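Intro to Materials and Finishes
Unit 4 notes: Surfaces, wear and cleaning
M. Gittins

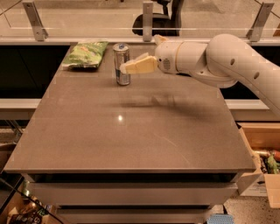
Fig. 1. White casing over a rectangular table. Rounded edges, one colored ring near the wrist.

Read before lab. Bring these with you, I won't have spare copies.

Where we left off

Last unit was bulk properties: stiffness, density, what happens when you load a thing and unload it. Now the outside. Most complaints people make about a product are complaints about the surface. Scratched, yellowed, sticky, stained, peeling. The inside can be perfectly sound and the thing still gets thrown out.

Three words to keep apart. People mix them up on every test.

Surface = the outer material itself, whatever it is.
Finish = what was done to it (sanded, polished, textured, brushed).
Coating = a different material put on top (paint, varnish, powder coat, wax).

A table can have all of these at once. Oak top, sanded, then oiled. Say which one you mean when you write it up. "The surface failed" gets no marks if it was the varnish that failed.

Gloss and matte

Gloss is just how much light bounces off in one direction. Smooth surface, light leaves together, you see a highlight. Rough surface, light goes everywhere, looks flat.

Gloss shows: fingerprints, fine scratches, dents, bad molding.
Matte shows: grease, rub marks (it gets polished where people touch it).

Satin is in between and a lot of everyday goods end up there for that reason. Check a light switch in an old building. Plate around the switch dull, switch itself shiny from thumbs. Same material, same age, diffrent wear.

White things

Hard color to keep. Causes of yellowing, in the order we'll do them:

Sunlight. UV breaks up the outer layer of many plastics. Worse near windows. Look for a clean line where something else was sitting on top.
Heat. Lamp shades, kettle bases, anything over a radiator.
Smoke and cooking grease. Sits on top, comes off at least partly.
The additives. Some flame retardants in older plastics go yellow or brown by themselves over the years. Won't wash off.

Quick check for which: wipe a small patch with warm water and dish soap. If the patch gets lighter it was dirt. If not, the material has changed and no cleaner will fix it. Students always want to try bleach here. Don't. On some plastics it makes the yellow worse and it roughens the top so dirt holds better afterward.

Wear, the types

Abrasive: something hard dragging across something softer. Grit under a cup. Scouring pads.
Adhesive: two surfaces stick a little at the high spots and pull bits off each other. Hinges with no grease, drawer runners.
Fatigue: same spot loaded again and again, small cracks, then flakes.
Corrosive: chemical attack plus rubbing. The rubbing takes off the protective layer, fresh material underneath gets attacked, repeat.

Real objects get a mix. For your report pick the main one and say what you saw that made you choose. Direction of the scratches is good evidence. Color of the dust is good evidence. "It looks old" is not evidence.

Edges

Coatings fail at edges first. Paint is liquid when it goes on and it pulls away from a sharp corner as it dries, so the film there is thinnest exactly where knocks land. Rounding the edge even a little helps a lot. This is why painted furniture from a careful shop has the corners broken with sandpaper before the primer goes on.

Write this down, it comes up again in Unit 8 when we do molding. Sharp inside corners are a separate problem (stress builds up there), don't confuse the two.

Case: the Bretmont countertop

Short version, the full one is in the reader. Bretmont sold a matte dark laminate for café counters. Looked great in the showroom. After 2 years in use the customer side was fine and the staff side had shiny tracks. Sugar grains, cups, a cloth wiping over both all day long. Abrasive wear, polishing the texture flat.

They tried a harder top layer. Tracks took longer to show but showed up just the same, and now the edges chipped. Second try was a lighter color with a fine random pattern. Wear rate no different. Complaints dropped to almost 10 percent of what they had been. Patterns hide wear, they don't stop it. Is that cheating? We'll argue about it in class, come with an opinion.

Case: Wudis trays

Food trays, polypropylene, went through a commercial dishwasher. Customer said they'd gone cloudy and blamed the plastic. Wudis had samples cut and looked at. Mineral film from hard water, a vinegar soak cleared most of it. The rest was real scratching from stacking them with grit in between. So two causes, one symptom. Common on the exam.

Cleaning, order of attack

Dry first. Brush or soft cloth, get the grit off.
Then water.
Then water with mild soap.
Then alcohol, on a hidden spot first. Not on acrylic, it can craze (tiny cracks, don't heal).
Abrasives last and only if you accept losing the finish.

Never mix products. Bleach and ammonia, bleach and vinegar, both give off toxic gas. I say this every year and I will keep on saying it.

Lab

Work in pairs. 4 sample plates per pair, labeled on the back. Rub test with the weighted block, same number of strokes on each, wipe, look under the lamp at a low angle. Low angle matters, straight down you'll miss nearly everything.

Record: material, finish, coating if any, what changed, your guess at the wear type. Sketch the scratch direction. Photos are fine as well but not instead of the sketch.

Gloves for the solvent part. Hair tied back. Lamp gets hot, leave it alone until it's cooled.

Reading

Thambiah reader, the chapter on coatings. Skip the math at the end of it.
Grivell worksheet, sorry, Grandivell worksheet, both sides. The last problem has a misprint, use millimeters thruout.

Report due July 12, 2024, on paper, names of both partners on the front page. Late ones go in the box outside my office.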